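Magnetic travel sets, which one?

Tuvila
Need a magnetic board for the club bag, budget up to 30 quid. Got it down to the Vetik folding one or the Boersma. Mostly for blitz on trains and in the pub. Anyone had either for a while? Dont want something where the bishops go flying every time the table gets knocked.

Enomlow
Had the Vetik since March. Magnets fine, bit strong if anything, you pick up a pawn and the one next to it comes along. Board is ok. Coordinates are tiny though, if you're writing your moves down you'll be squinting.

padstow_pawn
Get a roll-up vinyl and proper weighted pieces. Magnetic sets are toys. There I said it.

Tuvila
Not on a train it isnt a toy. Vinyl slides all over

rookery13
I'm with Tuvila. Roll-up is lovely at home, useless on a fold-down tray. My one's black and silver squares with a shiny black border, cream plastic pieces. Lives on the table most of the time now.
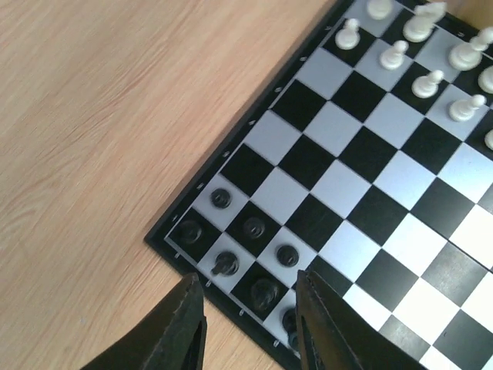 Enomlow
Silver squares would do my head in under a bright lamp tbh. Went for brown and cream for that reason. Also check how the pieces store, mine has no slots inside so its a right rattle in the bag.

padstow_pawn
See, glare, rattle, tiny letters. Vinyl.

rookery13
Never bothered me, I just turn the board a bit. Rattle is sorted with an old sock. White pawns do get grubby, soapy cloth, dont soak them or the felt comes off the bottoms.

Tuvila
Ta. Does the hinge hold up? Read a review saying the Boersma one goes wobbly

Enomlow
No idea on the Boersma. Vetik hinge is still tight but I only open it once or twice a week

padstow_pawn
Friend's Boersma went at the hinge inside a year. He did sit on it mind.

Tuvila
Going Vetik then. Will get a sock. If it rattles I'm blaming rookery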